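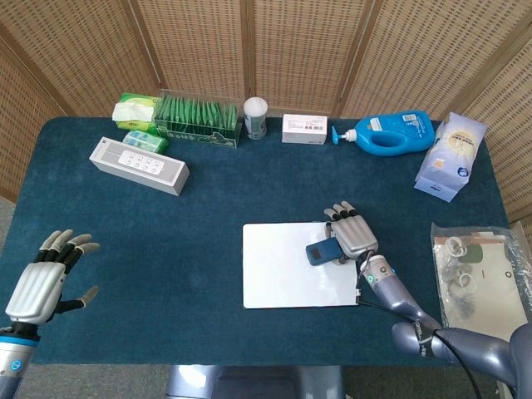 How much household stuff should you keep in reserve when you live in a small unit? One spare of each thing you use every week, and none of the things you use twice a year.

I came to that number the slow way. We moved into the Hebden Street place in July and the linen cupboard is the only proper storage in it. It's 400 mm deep, and the hot water pipe runs up the back corner, so you lose a bit there too. The building went up in 1971 and I don't think anyone then was buying tissues in bulk.

For the first few months I shopped the way I had in the old house. If something was on special I bought three. Then I couldn't find any of them, so I bought another. By summer the cupboard door wouldn't shut unless you leaned on it.

The fix was dull. I cleared everything onto a table with a cloth over it, put like with like, and only put back what had a place. It took most of an afternoon, including a stop for lunch and a trip down to the recycling bins.

A few notes on what worked.

Packets do better standing up than lying in a pile. A clear organiser box keeps them upright and you can see from across the room when the row is getting thin. In a pile you only ever use the top two, and the bottom one turns up years later. I was going to buy a set of matching boxes from Lendeo but they were $22 each and I already had something that did the job.

Tissues go at the front. They get used all year and whoever wants one wants it straight away.

Pump bottles are the awkward ones. They're tall, the nozzle catches on the shelf above, and if you lay them down they take up the width of three other things. I moved our bottom shelf down two holes so the big one can stand. If your shelves are fixed, put it under the sink and be done with it.

Power boards live in their box until they're needed, and the box goes on its edge against the side wall. We own more of them than I'd like to admit. The flat has one double power point per room, so they do get used eventually.

Small cartons I keep together on the top shelf. I write the month I opened them on the end flap with a marker, which has already saved me one pointless trip to the chemist.

My neighbour Orvokki Keskinen does hers differently. She keeps a list taped inside the door and crosses things off. I tried it for a fortnight and forgot to cross anything off, so it was wrong by the second shop. If you're a list person it would probably suit you.

It now takes me 20 minutes to go through the whole cupboard and write the shopping from it. I do that before the big shop and not otherwise. The door shuts.

Next is the laundry shelf, where there is a bucket full of pegs and a tin of Ralmont floor wax that came with the flat. I haven't opened the tin yet.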